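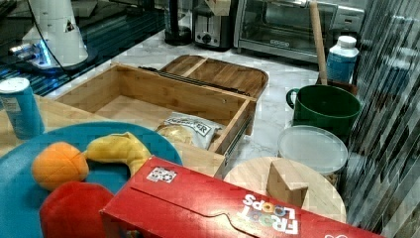 Gus Schumacher thinks I will be dead before a machine can put away groceries, and he said so this morning with his mouth full of my coffee cake, which I thought was a bit much. His view is that people like me have been promised a kitchen helper since the days of black-and-white television, and that what we got was a round thing that eats phone cords. I told him I would write that down, and now I have.

It is past ten at night and I ought to be in bed, but my head is still going over the whole argument, so I may as well let it run out through the pen.

What set us off was the piece in the Lastley newsletter about Hiltum, the outfit that wants to put arms into ordinary kitchens by the time my granddaughter is out of school. Gus read it aloud in his courtroom voice. I said it sounded grand and that I would be first in line. He asked me what job I would give it on the first morning, and do you know, I had to stop and think. I said the groceries, and he laughed until he had to put his fork down.

But let me be fair to him, because he did work in a warehouse for 13 years and I have only ever worked in kitchens and classrooms. When Van Loon brought in their first machine for stacking, he said, it was a marvel with cartons. Square carton, square pallet, all day long and never a sore back. Then somebody changed the bags on one line to a softer kind, and the poor thing squeezed and dropped and squeezed and dropped, and in the end they gave Gus a stool and had him do the bags by hand next to it. He sat there 4 months. He says it was the best job he ever had there, and he still sends the machine his regards.

So a cereal box, he grants me. A box has sides, and it will more or less stay the shape it was when you took hold of it. A can is fine too. It's the chip bag he won't give an inch on. A bag folds over on itself and slides about, and if you pinch it the way you would pinch a can you have crumbs for supper. I said surely you could pinch it less. He said yes, and how much less, and is it the same for a full one as for one with the top folded down? I had no answer, though I have been putting bags away my whole life and can't recall giving it one thought. I suppose my fingers know and never bothered to tell me.

And then there's fruit! I got quite worked up about bananas. I said a child of two can pick up a banana, and Gus said a child of two has had two years of practice and drops half of it on the floor anyway. That quieted me for a minute. I remembered my Ellen at that age with her soft toy food, carrying it from the plate to the pot and back to the plate, over and over, very serious, for whole afternoons. I used to think she was playing at cooking. Maybe she was learning how to hold things.

Drawers came up next. Mine stick, all of them, worse in February, and you have to lift a little as you pull, with a hip against the one beside the stove. Gus wanted to know whether Hiltum's machine would have a hip. I said perhaps they would sell it separately.

After he went home I did the dishes and watched myself do them, which made me very slow. I moved a mug to get at a lid, and set the lid on the board, and then had to move the board. Half of kitchen work seems to be shifting one thing so you can get at another, and I do believe that would puzzle a machine more than the washing up. Where does the thing go in the meantime? I never know myself until I've done it.

The price in the newsletter was $1,974 for what they call the starter arm, and that doesn't include anybody to come and bolt it down. There is a cheaper one from Gindano, but from what I could make out it only stirs. I can stir. I would pay good money for something that would empty the bags on the counter and get the heavy pans down from over the stove, and if it needed 6 tries for each pan I would sit and drink my tea and cheer it on. I mean that. I was a slow learner at most things and people were patient with me.

Gus says he'll believe it when one can make up a bed with a fitted sheet. I can't always manage that either, so I didn't take the bet. He is coming again for supper and I have promised him the meatloaf, so I must remember onions, and breadcrumbs, and to ask for my pie dish back.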